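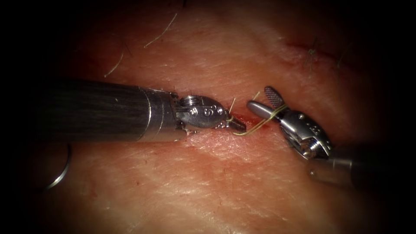
Thread looped round the lower jaw. Short slit, fine thread.

Workshop tips: practice stitching at the bench
Posted by Nikau Henare, June 2022

Quick one this month, I've got 25 minutes before I need the table back. A lot of you asked about the stitching corner of the workshop. So. Small stitches, fine thread, practice pads. What works for me and what I've stopped doing.

Practice only. A real cut on a real person goes to a clinic.

The table

Clear it. All of it. Fine thread catches on everything - pencil shavings, the zip of your cardigan, a splinter on the edge of the bench.

Put down something plain and darker than your thread. I use an old baking tray with a tea towel in it, navy. Tray has a lip so dropped needles stay put.

Tape the pad down on two sides. A sliding pad is misery. Double sided tape leaves gunk on the Vedisico pads so I use painter's tape now, folded under at one end so you can get it off again.

Light

One lamp, close, pointed at the middle of the work. Move it till the shadow of your hand falls off to the side. Shiny tools throw a glare right back at you, tilt the lamp a bit and it goes.

If you're squinting, stop and fix the lamp. Don't "just finish this one".

The cut

Short and straight to begin with. The width of two fingers is plenty. Long cuts gape in the middle and then you get cross.

Edges should meet before you start, or close to it. Push them together with a finger. If they won't meet, you cut too wide or took a sliver out. Start another one an inch over, the pad has room.

Red food coloring along the slit, a drop on a cotton bud. Shows you where the edge is. Spreads though! Blot first, stitch after. Wear an apron. I have a pillowcase that will never be the same.

Thread

Cut shorter than you think. A forearm's length, no more. Long thread knots itself.

Pick a color you can see. Pale yellow or green is fine on a dark cloth but it dissapears on a pale pad under a warm bulb. Black is easier for beginners. Blue also good.

New thread comes off the card with kinks. Draw it gently between finger and thumb a few times, don't yank.

Don't grab the middle of the thread with the jaws. Fine thread frays where it's been pinched. Hold it by the very end, the bit you'll be trimming off anyway.

The knot

Everybody's stuck on this bit so slower.

Pull through till the tail is short. Really short, thumbnail or so. Long tail = you chase it round the pad for ages.

Lay the thread over the jaws, wrap, then go and fetch the tail. Keep the wrapping hand low and near the pad. Loops slip off if you lift.

Jaws closed while you wrap. Open only to take the tail. I watched the loop fall off 31 times one evening before I worked that out, my daughter kept the tally on the fridge.

Pull the two ends apart, flat, one to each side of the cut. Second throw the other way round. Pull up instead of across and it sits crooked.

Tight enough that the edges touch. Puckering means too tight - snip it, do it over.

Trim both ends the same. If you leave whiskers they get caught up in the next stitch. On hairy pads comb the hair away from the cut beforehand, an old toothbrush does it, or you'll be tying hair into the knot and wondering what's up.

Tools

Wipe down after every session. Dye dries in the joint and then the jaws get stiff. Warm water, drop of dish soap, toothbrush (a different one), dry with a hair dryer on cool. Tiny drop of oil at the pin once a month or so.

Check the tips meet. Hold up to the window and close them. Daylight between the tips, they'll drop thread. My cheap Lemaire pair went like that by October, the second pair is holding up.

Needles in a jar with a screw lid, label on it. Not the bin bag. Please.

Storing pads

Flat, in a zip bag, dust of cornstarch. Not on the windowsill, they go tacky. Write the date on the back in ballpoint.

Used both sides? Slice it up and use the pieces for testing new thread.

Next month is drawer runners. Somebody remind me to measure teh old ones before I take them out.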